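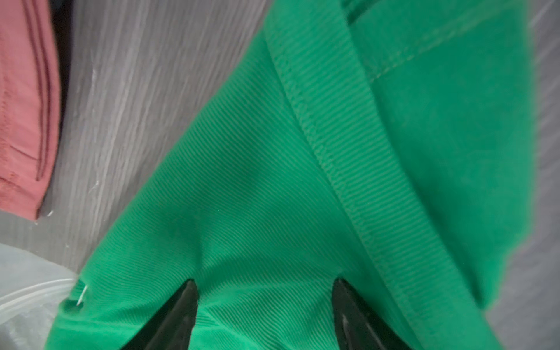
Green ribbed knit with a seam band

If you've booked an engagement session and now you're standing in front of your closet in a mild panic, pull up a chair! I get more emails about clothes than about anything else (more than about rain, even), so I finally typed up the way I walk my own couples through it.

Step 1. Pick the place first. Clothes that look lovely in the old orchard at Fluvotthorpe can feel fussy down by the water at Perico, where it's always breezy and you'll be climbing over rocks to get to the good light. Once you know where we're going, everything else gets easier.

Step 2. Let one person choose one thing they love. Just one! A sweater, a dress, a favorite jacket. Lay it on the bed in daylight and build the other outfit around it. You don't want to match exactly – you want to look like you were heading to the same party.

Step 3. Go easy on bright colors. One strong color between the two of you is plenty, and then I'd fill in with cream, gray, denim or tan. Very bright cloth right under the chin can bounce its color up onto your skin, and that's a pain to fix later.
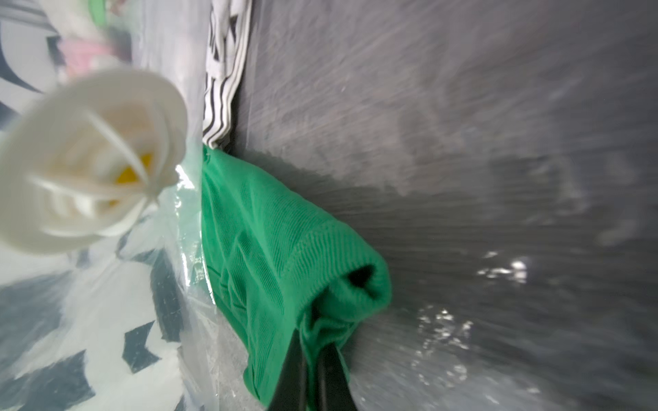 Step 4. Sit, hug and twirl in it. I mean it, do this at home the week before. Raise your arms, sit on the floor, have your sweetheart pick you up if that's your thing. If something rides up or pinches you'll be tugging at it all evening, and I'd so much rather have you laughing.

Step 5. Pack a small bag. Flat shoes for walking, a lint roller, lip balm, a comb, water, and a warm layer for between shots. The overlook on the Carretero trail is 1,663 feet up and gets chilly fast, even in June.

Step 6. Plan your change. My sessions run 75 minutes, which is enough time for two outfits if the second one goes on quickly. Start with the dressier one while your hair is fresh, then finish in something comfy.

Still stuck? Text me a picture of everything laid out together and I'll happily give you my two cents – I love this part.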